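# Conflicting birth year and birthplace for a stage and film actor: which source goes in the infobox?

**Gerkmont**

I maintain actor biographies on a small film wiki, 169 pages at present, most of them short. One page has a problem I can't settle with the style guide.

The subject worked mainly in regional theater and then had supporting roles in film. The sources disagree:

- The program book for an early stage production gives a birth year and a town.
- A later magazine interview gives a birth year two years after that, and names the nearest large city as the birthplace.
- Every online database I checked repeats the magazine version, word for word in places.

The actor's own site says only "raised in" the city and gives no year. Our infobox template takes one value per field. If I leave the year blank, the page drops out of the category for that birth year and the age calculation fails. Which version do I enter, and where does the other one go?

Also, the father is listed as a stunt coordinator in one database and as a set builder in another. Same treatment?

**Timuvico**

Work from how independent the sources are. The databases count as one source with the magazine if they copied it, so you have two claims, one against one.

I had the same conflict on a dancer's page and did it in this order:

1. Check the date of each source. A program book is normally compiled from a form the performer filled in. An interview date may have been worked out by the writer from a stated age, which gives an error of one year in either direction. Two years is too large for that, so in your case one of them is wrong or was changed on purpose.

2. Look for a third source that predates both. School yearbooks, drama academy graduation lists and local newspaper notices are the usual ones. A graduation list won't give a birth year, but it will rule one out if the age would be impossible. Keep a scan or a photo of anything on paper, with the page number in the file name.

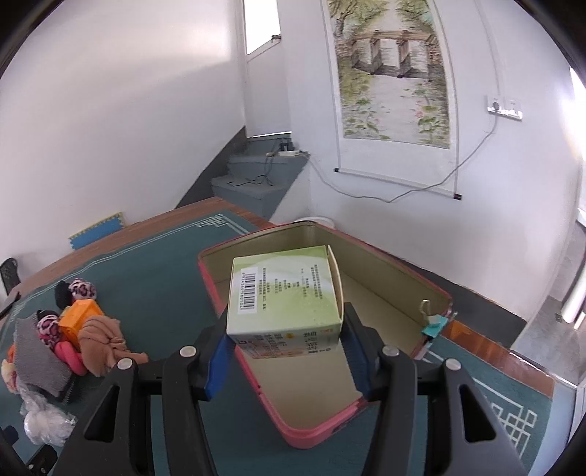 3. Enter the birth year with the template's "uncertain" switch if you have it. On ours the syntax is `birth_year = A/B`, and the page is then placed in both categories. The age field shows a range.

4. Put both claims in a footnote with full citations. Do not argue for either one in the body text.

For the birthplace, "raised in" isn't evidence of birth in the city. Use the town, cite the program book, and mention the city in the early life section.

The age calculation shouldn't decide anything. It's a display feature.

**Berent**

just use what the databases say, everyone else does and readers will "correct" it back anyway. I changed one of these 5 times before I gave up

**Kokkonen**

Timuvico's order is fine, with one correction. Step 3 depends on the template version. The older one reads a slash as plain text and places the page in no birth-year category at all, so test it in a sandbox page first. If yours is the older one, leave the field empty and add the two categories by hand.

On the father: leave the occupation out unless a source outside the databases supports it. Stunt and set crew were often credited under one heading on smaller productions, so both entries may come from the same credit.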